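Stock Labels and the Change to Location Codes
Letside Supply Newsletter, Operations

The parts room at Gaete moved to the new location codes in August. Staff who draw small parts for repair work should now be using the four-part code on every withdrawal slip: room, bay, shelf, position. The old shelf numbers are no longer accepted by the stock program and will return an error at the desk.

The reason for the change was the duplicate problem. Under the old scheme, two rooms could hold the same shelf number, and the program kept a single quantity for both. The August recount found 193 part numbers with a wrong quantity on file out of 841 checked. Most of the differences were small. Macarena Salinas has corrected all of them, and the adjusted figures are in the program now. 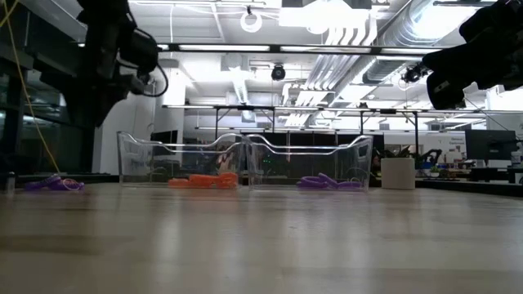 Page last changed: Nov 12, 2020

Mixed parts are the remaining difficulty. A position code refers to one part number only. If two part numbers share a container, the code cannot separate them, and the second one drops out of the reorder report. Parts that differ only in color have separate part numbers and need separate positions. This applies to returns as well. Returned parts go to the intake shelf first and are put away by parts room staff after the slip has been entered.

Reorder points have been reset. Fast-moving items now reorder at 100 pieces, up from the previous level, and the order quantity is fixed at 900 for anything supplied by Jamdale. Slow-moving items keep their old settings until Maximiliano Palma finishes reviewing the usage history. Requests for a different reorder point should give the part number, the monthly usage and the longest delay the job can accept.

Labels are printed on the desk printer only. Handwritten labels should be replaced when a position is next opened. The print template puts the code on the top line and the part number below it; please leave the font size alone, as the scanner misreads the smaller setting.

Questions about codes go to Macarena. Questions about printing go to Benjamín Ibarra.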